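4.2 Aligning the gripper streams with the room map

Grondix takes two kinds of input: wide-angle video from the hand-held grippers, and a coarse map of the room built before any task begins. The grippers give us dense motion and a close view of contact. The map gives us a place to put that motion. Getting the two to agree was the part of the software we rewrote most often, and it is the part we are happiest with now.

The first version ran visual odometry on each gripper alone and joined the tracks afterward. Over short reaches this worked very well. Over longer sessions the two hands drifted apart, and a policy trained on those tracks learned to close on air a little to the side of the object. Pale furniture against a pale wall gives the feature tracker little to hold on to, and a mirror gives it far too much: corners found in the glass move in a way that fits no rigid room.

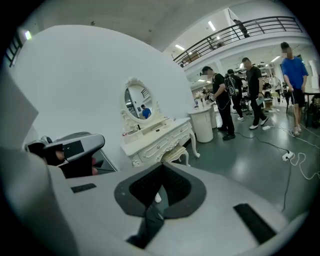 We therefore split tracking into a front end, Sikora, which runs per device, and a shared back end that holds a single pose graph for every device in the session. Sikora discards features in two passes. The first pass removes anything that lies on the device's own shell, using a fixed mask. The second removes features whose motion disagrees with the inertial estimate for more than 14 consecutive updates. The second pass catches most reflections and most people walking through the room, and it does so with no semantic model at all, which surprised us and made the code a great deal shorter!

Marker detections enter the graph as a separate factor type. A marker carried on a hand ties that hand to whichever camera sees it, and a marker fixed in the room ties the camera to the map. We treat the two cases differently. Fixed markers get a static node, created once and refined over the whole session. Carried markers get a new node at every update, linked to the last by a loose motion prior. Merging the two types, as our February build did, lets one misread code pull the entire map sideways.
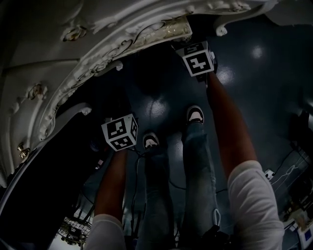
Perception and Control Software Group, Worach Laboratory

The marker cubes deserve a closer word. With a single flat tag, the pose estimate has a well-known flip ambiguity when the tag is small in the view or nearly face-on. When two or more faces of a cube are visible, the ambiguity goes away, and the solver can start from a good initial guess. When only one face is visible, Sikora keeps both candidate poses and passes them to the back end, which picks the one that fits the graph. We delay that choice by up to 21 updates. The delay costs nothing in offline processing and is short enough for the live preview.

Glossy floors caused a second, smaller problem. A bright reflection can wash out the border of a marker and break the corner search. We now run the search at two exposure-normalized scales and accept a code only if both agree on its identity. On our test set of 1,236 short clips, this change alone recovered 125 clips that the earlier build had rejected.

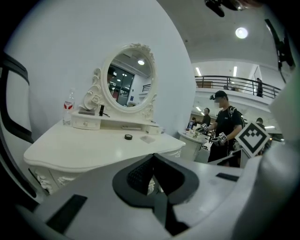 Figure 3. Carved white vanity and mirror seen from a hand-held gripper, with a fiducial marker on a post to the right.

The back end optimizes over a sliding window and then runs one full pass when the session closes. Both use the same factors and the same code path, so a session that looks right in the live preview rarely changes much in the final pass. We find this a real pleasure to work with: an operator can see a bad alignment while the equipment is still set up, fix it, and carry on.

Aligned trajectories are then handed to Vidier, our planner, as pairs of gripper poses in the map frame. Vidier makes no use of the markers and never sees them as such. The details of its cost function, and of how it handles reaches that pass close to furniture edges, are given in Section 4.3.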